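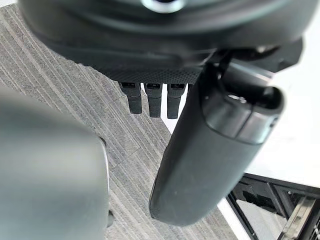

I've been selling Gekell floor paint out of the Hundex shop for 8 years now, and gray is still the color I'd pick for my own place (and did, twice!). It just doesn't ask for much. Dust hides on it, scuffs hide on it, and it's easy on the eyes when you're down there looking for a dropped screw. I like how a gray floor looks with something white next to it — clean, but you can still walk in with your boots on.

One can does 223 square feet with a roller, and you'll want 2 coats. Let the first one sit overnight, please, even if it feels dry. If your floor is rough, go for the Reisinger roller with the thick sleeve. The thin one drove me nuts in my garage.

Gekell Gray, item 3056, comes in satin or flat. I'm out of flat until July, but satin ships from our Fistitz store — just put the item number in your order note.

8 comments
223 shares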